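Home News Events Swap Shelf Back Issues Contact

Spare bedding wanted for the winter drive

11/30/18

The winter bedding drive is open again at the Boateng Hall, and we are short of nearly everything except curtains. Last year's drive sent out 304 bundles. We would like to beat that, and the cold has come early enough that people are already asking.
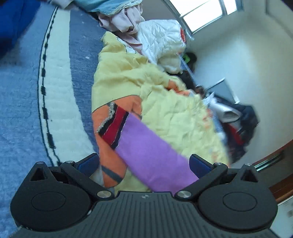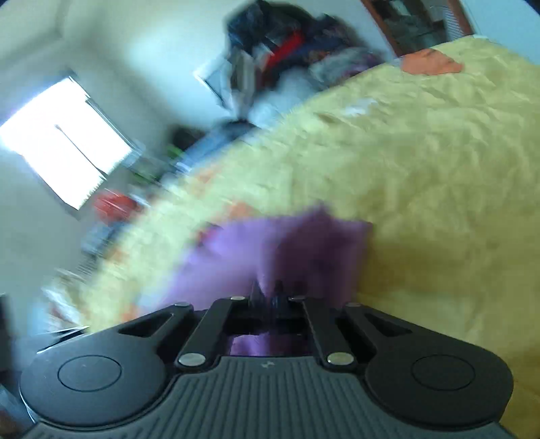
Vasanthi Bandara

Most of what we need is sitting in closets. Twin sheets are the first thing to go every year, followed by fleece blankets and pillowcases. Full and queen sheets are useful too. King size is harder to place, but we take it, and the sewing group will cut it down if the fabric is sound. Please bring flat and fitted sheets even if they don't match. A family that has been sleeping under coats does not mind a striped sheet with a flowered one.

Wash everything before you bring it, and dry it all the way through. Damp bedding in a closed bag will smell within a day or two, and the smell spreads to the bag next to it. We had to throw out a whole shelf in September for that reason. Use plain detergent if you have it. Skip the fabric softener on towels and on anything for a child. Please leave out dryer sheets, mothballs and lavender bags.

Small repairs are fine. A loose hem, a missing button on a duvet cover or a worn patch near the edge can all be fixed. We can't use anything with mildew, deep stains, burn holes or a broken zipper on a sleeping bag. If you're not sure, ask yourself whether you would put it on the bed for a guest. Things that fail that test can still go to the animal shelter on Draleck Road, which takes old towels and thin blankets all year. They don't take pillows or anything with stuffing.

Pillows are the one item we have to be strict about. New ones only, in the wrapper. I know this is a change from last year and a few people were annoyed to be turned away with good ones. The families' center will not accept used pillows from us any more, so there is no point in our storing them.

Sizes cause more work than anything else. A folded fitted sheet looks the same whether it is a twin or a queen, and the tags wash blank after a few years. If you know the size, write it on a piece of masking tape and stick it to the outside. Keep sets together by folding the whole set inside one of its own pillowcases. This takes a minute at home and saves us opening every bag and holding sheets up against the wall.

We are also taking warm clothes this time, on a trial basis – sweaters, sweatpants, hats, gloves and thick socks. Adult sizes are needed more than children's. Please bag clothes separately from bedding. No suits, no summer things and no shoes. The church on Bivura Street has a good clothing room and will be glad of those.

Drop-off is at the side door of the hall, the one with the ramp, from 4 until 7 on any weekday. The front is locked in the evenings during the choir season. Ring the bell and wait, as it can be a walk from the back room. Please don't leave bags outside after hours. Two were rained on last month and could not be saved.

If you can't get to the hall, the Drollo coffee shop has a bin inside the door for small bags. It fills up fast, so nothing bigger than a grocery bag there, and no comforters.

Money helps as well. It goes on new pillows, mattress covers and crib sheets, which we almost never get as donations. The fund stood at 2156 dollars when this issue went to print, and we expect to spend roughly 2000 of it before the new year. Checks can be handed in at the side door in an envelope marked "bedding."

We could use a few more people for sorting, mostly in the first two weeks – the work is light but there is a lot of standing. Bring a marker pen and wear something you don't mind getting lint on. Leave your name and phone number on the sheet inside the side door and I will call you back.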